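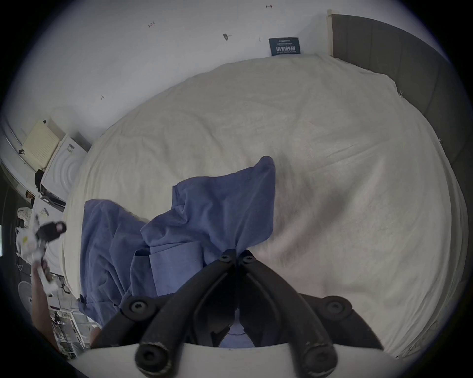

I have kept rats for a long time now, and I want to make a case that is going to annoy half the people I know: stop buying rats at expos. Buy your hammocks there, buy the lab blocks by the sack, eat the terrible nachos. Leave the animals alone and go home.

I went to the Tendholm small pet expo again in October. I love that thing. It's 358 miles each way, which is a silly distance to drive with two elderly rats in a carrier on the back seat, and I would do it twice a year if they held it twice a year. I came home with a Naster water bottle that doesn't drip (so far!), three fleece tunnels and a sack of bedding so big I couldn't see out of the rear window. My old boys slept through nearly all of it, woke up for a piece of banana at a rest stop, and slept again.

But the sales hall bugs me more every year. It opens at 9 in the morning and by noon the baby dumbos are gone. People who came for a look walk out with one rat in a cardboard box. One! With no cage set up at home, no vet, and no plan for the first sneeze, and there is always a first sneeze.

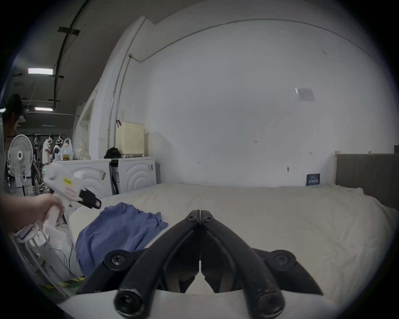 Blue on the bed.

I paid $200 last winter for a single respiratory visit with meds, for an animal who cost me a tenth of that. I'm not complaining, he got another seven months and spent most of them stealing socks. I just think a person ought to hear that number before they hear how cute the ears are. At the expo you hear about the ears.

The usual answer is that good breeders sell there too, and sure, they do. Weerasinghe Rattery had a table near the door with pedigrees in a binder and a waiting list, and they wouldn't sell to anybody on the spot. You filled in a form and they called you later. I thought that was great. I watched a lot of folks read the form, put the pen down and wander over to the next table.

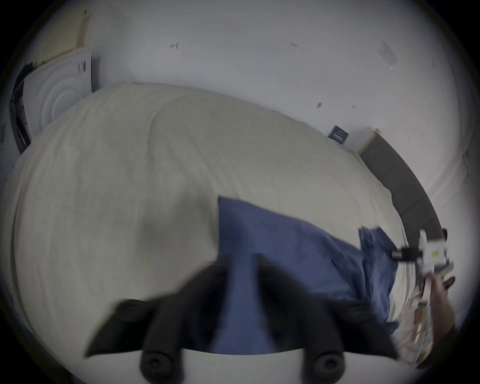 Colleen wrote to me after my last post on this and said I was being a snob. Her first pair came from an expo table, she'd never have found rats otherwise, and where she lives the closest breeder is a five hour drive. I've thought about that a lot, and she's right that it's easy for me to talk with a rescue 20 minutes away.

So okay, maybe a flat ban is too much. What I'd like is a holding rule. Put your deposit down at the show, go home, send a photo of your cage, and pick up your PAIR two weeks later at a meeting spot. The Vemeck reptile show does something like this with its bigger lizards, and they still had 700 people through the door last spring. It didn't kill them.
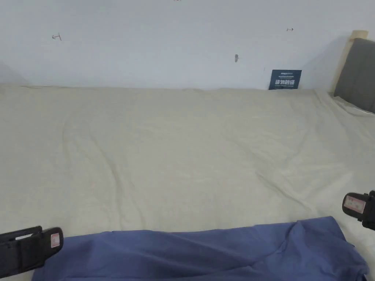

A reader in the comments figured it would just push sales out to the parking lot, where you can't check anything at all. Could be. Some of that goes on already, and I don't have a good fix for it. I'd still take a hall where the default is waiting over one where the default is a cardboard box.

Anyway, the organizers have a suggestion form up on their site until the end of the month and I've filled mine in. The bedding, by the way, was $80 and my car still smells like a lumber yard.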